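We use cookies to remember your settings and to count visits. Accept all | Only necessary

Posted in: University life, Staff stories

I have worked in student support at Trundbridge for eight years, and in this time I went to many award evenings. Mostly I sit at the back near the door, because I have a bus to catch. In August I could not sit there, because my colleague Štěpánka Tichý was on the list and she asked me to be at her table.

The award is for staff who help students in their first year. It was started by the Vlček family, who had a son studying with us a long time ago, and it goes each year to 2 people, one from teaching and one from the offices. Štěpánka got the one for the offices. She works with students who come to us from foster care, and also with those who come without any family in the country. When I started she had a desk in the corridor and a telephone she shared with the finance people.

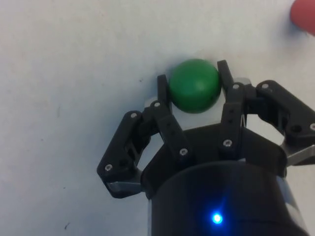 White tabletop with a bit of red in the corner.

What I want to write down is what her work looks like, since the speech on the evening was short and said mostly "dedication". A student arrives with two bags. The room in the residence is paid from the first of the month, but the money from the county comes eleven days later, so somebody must talk with the residence office. Then the student needs a doctor, a bus card, a pillow. Štěpánka has a list of these things on paper, and each year she adds to it. Last year she added "who will you call if you are sick at night". She asks this question to everybody at the first meeting and she writes the answer down. If there is no answer, she gives the number of the night desk and she walks with the student to see where it is.

I went with her on one of these walks. It took half an hour and they talked about soup.

There is also a small fund. A student can ask for up to 1,750 dollars in a year, for a deposit or a broken laptop or a trip to a funeral. The form was once eleven pages. Štěpánka and Giorgia Palumbo from the law clinic made it into two, and this was a fight of more than a year, with many meetings in which I also sat and did not say enough. I regret this a little. Giorgia was the one who read the rules of the fund from the beginning to the end and found that most of the questions were not required by any of them. Somebody had copied them from a loan form.

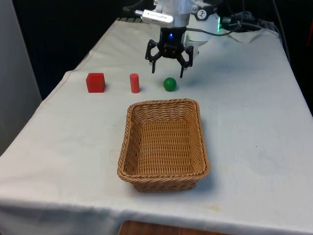
Written by the Trundbridge staff blog team member in Student Support | 4 min read

On the evening itself the dinner was late and the microphone made a noise. Štěpánka had prepared a speech on a card, but then she looked at the table where four of her former students were sitting and she read only the first line. She thanked them for coming on a work night. One of them is now a nurse in Wisel, and she had changed her shift for this. After that she sat down, and I think the host was expecting more, because he stood for a moment with his hands ready.

I was proud, and also I was thinking about what comes next. The fund is promised for two more years. The second position in our office is still empty – it was announced in spring, and then announced again with a different title. An award does not answer the telephone. But the dean was there and he heard the names of the students, and he asked Giorgia for the short form, to use it in another department. This is already something.

Štěpánka put the glass plate on the shelf above the printer, next to the boxes of envelopes. The next morning she was in the office at eight, and we had a student from Ultier whose key did not work.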